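The cushion question

How many is too many, and who is supposed to sit down?

There is a moment in every interiors feature when the writer tells you that cushions are the cheapest way to change a room. I have written that sentence myself, more than once, and I should like to withdraw it. A decent cushion from Lalura costs more than my first armchair did, and the cheap ones go flat by Christmas. Buy enough of either and you no longer have a sofa. You have a shelf.

The current fashion is for the gathered look: a plain sofa, preferably pale blue, preferably in a loose cover that nobody has ironed, and then a crowd of patterns that are meant to look as if they arrived one at a time over a long and interesting life. Checks go with stripes. Stripes go with more stripes, so long as they are a different width. Mustard goes with everything, or so we have been told for years now. At the Eris showroom in June I was shown a 'starter set' of nine, ready mixed, for £400. So much for the long and interesting life.

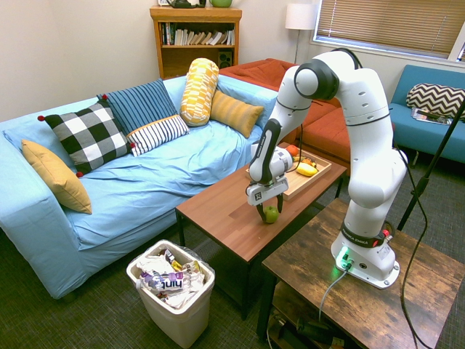
I don't object to the patterns. A black and white check with a red pom-pom at each corner is a cheerful thing, and it would be a hard heart that wanted it gone. My trouble is with the bolster. I have never met anyone who knows what to do with one. It is too round to lean on and too fat to go under the neck, so it gets stood on its end like an umbrella, and there it stays until visitors come and somebody has to hold it.

Then there is the loose cover. The sellers call the creases 'relaxed'. I had one for two summers and spent a good part of both tucking it back down behind the seat, usually with a ruler. It does come off for the wash, I'll give it that. Getting it back on is a job for two people who like each other.

Having filled the sofa, the stylists move on to the coffee table, where the rule is that you must have a tray. On the tray you must have fruit. Flowers are thought to be trying too hard, and candles have had their turn. Dollora sells a plain wooden tray with a low rim for exactly this purpose, and the leaflet that comes with it suggests 'a loose arrangement of seasonal colour', by which they mean your shopping.

I tried it for a month. Fruit on a coffee table is at the right height for a toddler and a dog, and directly in the way of the newspaper. Lemons and limes behave well enough. Avocados look like pebbles and are ready to eat for one afternoon, always while you are out. As for bananas, the leaflet says nothing at all about what a banana does on its fifth day, in a warm room, against that nice pale wood. 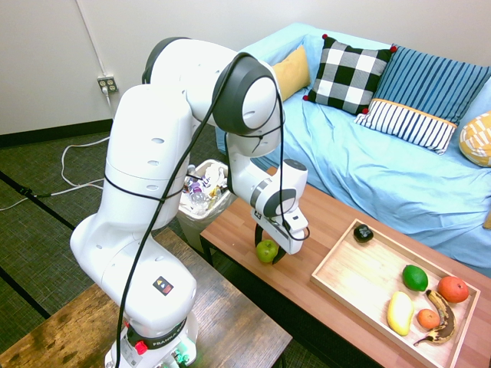 Brenda Haslam takes the opposite view, and wrote to tell me so when I grumbled about all this in an earlier column. She has kept fruit in her sitting room for years and says the family eats twice as much of it as they did when it lived in the kitchen. The brown bananas go into a cake, she says, and anyone too grand for a spotted banana doesn't deserve one. She was firm about cushions as well: she has as many as she likes, and at night they go on the floor.

I can't argue with the cake. On the floor I am less sure, having gone over a Ko velvet square in the dark and met the table leg on the way down.

My own sofa is down to two cushions, both mustard, both a bit bald. The tray has gone back to carrying tea.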